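Verkoda Offices, Second Floor: Bins and Liners

A page of pictures and notes from the change of bins at the Verkoda building. The work was finished on 30th June. Bujar Kos looked after the ordering and Celina Jabłońska wrote the notes, with a few corrections from the cleaning staff.

The old bins were wire mesh and had been in the building since before the carpet was laid. They let pencil shavings and tea through whenever a liner split, and the bases had started to rust. In February we asked for samples from two suppliers, Jinda and Carrilho, and tried them in the meeting rooms for a fortnight. The Carrilho bin was the heavier of the two and people kicked it over less often, so we ordered 156 of them.

Liners were harder to settle. The first box we bought was too short and slid down inside the bin as soon as anything heavy went in. The next size up has enough spare to fold over the rim all the way round, with a bit left hanging down the outside.

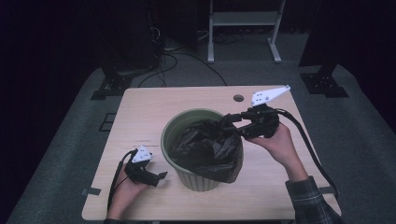 Putting a new liner in is easier with the bin up on a table than down on the floor. Open the bag fully first and push the bottom of it down to the base. Then turn the top over the rim and pull it down on the outside. If one side has more bag than the other, lift that side and let it back down a little at a time. Trapped air makes the bag puff up over the top, and pressing a hand down the inside wall lets it out.

The bins in the Pristano room are emptied daily and the rest on Tuesdays and Fridays. Food waste still goes to the kitchen on the ground floor. Please don't put coffee grounds in the desk bins, even in a cup.

Spare liners are on the second shelf of the stationery cupboard, 16 to a roll. When the last roll is opened, tell Bujar on extension 346. The old wire bins are in the loading bay until the end of the week and anyone who wants one for the garden can take it.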